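4.2 Tidying as a proxy for housework

Claims that the kitchen is all but solved deserve a look at the bench. Following Pisharody and Han, we stand in for housework with toy blocks on a wooden board: stars, a heart, a cube and other shapes a toddler would sort unasked. Figure 3 gives a typical layout. The arm was allowed 3000 attempts, of which 2887 ended with the right block lifted. This is respectable – and still some way from a sink full of forks. The Motard planner needed around 5 seconds to choose a block, a pace at which supper becomes breakfast.

Figure 3. Blocks laid out on the board, with the end of the arm over the yellow hexagon.

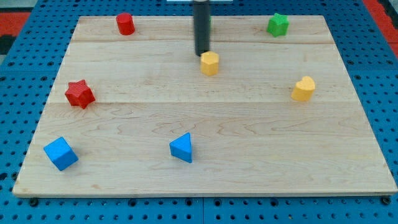
Failed lifts were scored by hand and are taken up in Section 5.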